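Notas para la charla - Presupuesto de equipos, segunda parte
Pravthorpe, 4/29/21
Habla: Warrick McPhee

Empezar sin diapositiva. Saludar, decir que el español no es mi primera lengua y que pueden interrumpirme si algo no se entiende.

Recordar dónde quedamos en marzo. La pregunta era si compramos una mano robótica completa para el puesto de tarjetas, o si alquilamos una por un período y decidimos después. Yo defendía la compra. Hoy defiendo una cosa intermedia y voy a explicar por qué cambié de opinión.

Primer punto: el precio de la oferta no es el precio. La oferta de Rutherford incluye la mano, la muñeca y el soporte. No incluye la mesa, ni el ordenador, ni las regletas, ni las horas de la persona que está sentada delante del portátil. En nuestra hoja de cálculo estas cosas estaban en otra pestaña, con el nombre «varios», y esta pestaña creció más rápido que las otras. Mostrar la hoja aquí. No leer todas las líneas, solamente las de color.

Segundo punto: las horas de operador. Cada puesto necesita una persona durante todo el turno, también cuando la mano trabaja sola, al menos en los primeros 6 meses. Si planificamos dos puestos, son dos personas. En Gikside calcularon una persona para los dos puestos y tuvieron que corregir el presupuesto a mitad de año. Decir esto con cuidado, hay gente de Gikside en la sala.

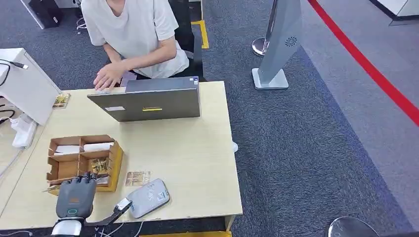

Tercer punto: los consumibles. Parece poco dinero, pero se repite cada mes. Las cajas con compartimentos se deforman y hay que cambiarlas. Las tarjetas se doblan en las esquinas y una tarjeta doblada ya no sirve para medir nada. Propongo una línea fija para esto, separada del mantenimiento, y revisarla cada trimestre. El que prefiera juntarlas, que lo diga ahora y no en diciembre.

Cuarto punto: repuestos. Los dedos son la parte que más se gasta. El proveedor recomienda tener un juego completo en el armario. Yo pido dos juegos, porque el plazo de entrega es de 5 semanas y en este tiempo el puesto queda parado. Un puesto parado también cuesta, aunque no llegue ninguna factura.

Pausa. Preguntar si hay dudas hasta aquí. Beber agua.

Propuesta concreta - leer despacio:
Alquilar el primer puesto por 12 meses, con opción de compra.
Descontar del precio final una parte del alquiler (Brisham lo acepta, Rutherford todavía no contestó).
Comprar desde el principio la mesa, el portátil y los repuestos, que sirven igual con cualquier marca de mano.
No firmar el segundo puesto antes de tener los datos del primero.

Si preguntan por el seguro: está en revisión, no dar cifras. Si preguntan por el espacio: el puesto cabe en la sala actual, pero hay que marcar el suelo y dejar paso libre detrás de la silla.

Si queda tiempo, contar lo de la segunda oferta de Brisham, que llegó sin impuestos y por eso parecía tan barata. Si no queda tiempo, pasar directamente a la votación.

Al final: pedir que me manden los comentarios por escrito. La hoja de cálculo está en la carpeta común, la versión buena es la que termina en «v6».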